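Hosamgate House, Gandville
Communal areas and cleaning: safety checklist with comments
Inspection carried out in August, start 9.20 am

Marking: Y = satisfactory, N = not satisfactory, P = partly, N/A = does not apply. Comments are given where the mark is N or P, or where the housing office asked for a note last time.

Section 1. Entrance and stairs

1.1 Front door closes fully without being pushed. P
Closes on the latch most times. Sticks at the top corner. Closer needs adjusting.

1.2 Entrance mat flat, edges not curling. N
Left edge lifts. Replace with the heavier type used at Haltitholm.

1.3 Stair lighting working on all landings. Y

1.4 Handrail firm along its full length. P
Loose bracket between first and second floors. Reported under job 67.

1.5 Nosings in place and easy to see. Y
Second floor nosings are new since the spring visit.

1.6 Stairs and landings clear of stored items. N
Pushchair and two boxes outside flat 20. Letter to be sent. Same comment as last time.

Section 2. Waste

2.1 Bin store door locks. Y

2.2 Bags tied before they are put out. P
Mostly good. Several open bags in the right-hand bin. Food waste had leaked on to the store floor.

2.3 Bags not overfilled. Y

2.4 Broken glass wrapped before bagging. N/A
None found. The notice about glass has faded and should be reprinted.

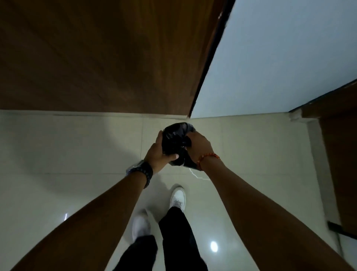
Item 2.2: black plastic, bunched and held in both hands.

2.5 Recycling kept apart from general waste. P
Cardboard in with general waste again. Collection was refused once in the last quarter.

2.6 No signs of rats or mice. Y
Bait boxes checked by the contractor, card signed.

Section 3. Floors and wet cleaning

3.1 Tiled floors free from cracks and loose tiles. P
One loose tile by the meter cupboard. Tape is not a repair. Tile to be refixed.

3.2 Wet floor signs available and used. Y
Two signs, both in good order.

3.3 Cleaning done outside busy times. Y
Now finished before 8 am. Residents had asked for this.

3.4 Cloths wrung out well before use on floors. Y
Keep to this on the ground floor, where the tiles are slow to dry.

3.5 Buckets sound, handles secure, emptied after use. P
One handle in the store has come away at one side. Throw out and replace. 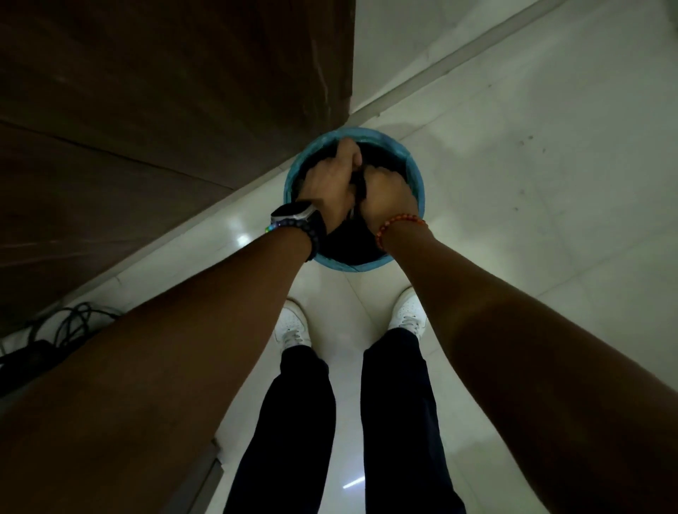 Item 3.4: dark fabric squeezed inside the blue bucket.

3.6 Gloves available in the right sizes. P
Large only. Order medium. Gloves to be worn with any product that carries a warning label.

Section 4. Cleaning store

4.1 Store kept locked. Y

4.2 Products in their own containers with labels. N
Spray bottle with no label on the top shelf. Contents not known. Removed for disposal.

4.3 Data sheets in the folder. P
Sheet for the Nieto descaler is missing. The rest are present.

4.4 Bleach and descaler on separate shelves. Y

4.5 Bulk containers on the floor or lowest shelf. Y
The 1000 ml refills may stay at waist height.

4.6 Water heater cupboard clear. N
Mop heads stored against the casing. Moved during the visit. Hot tap measured at 54 degrees, label fitted.

Actions

Adjust front door closer. Housing office.
Replace entrance mat. Housing office.
Fix handrail bracket, job 67. Contractor, urgent.
Letter to flat 20. Housing office.
Refix tile by meter cupboard. Contractor.
Reprint glass notice, order medium gloves and one bucket, obtain missing data sheet. Cleaning supervisor.

Items marked N will be looked at again in four weeks. Keep this copy in the store folder behind the previous one.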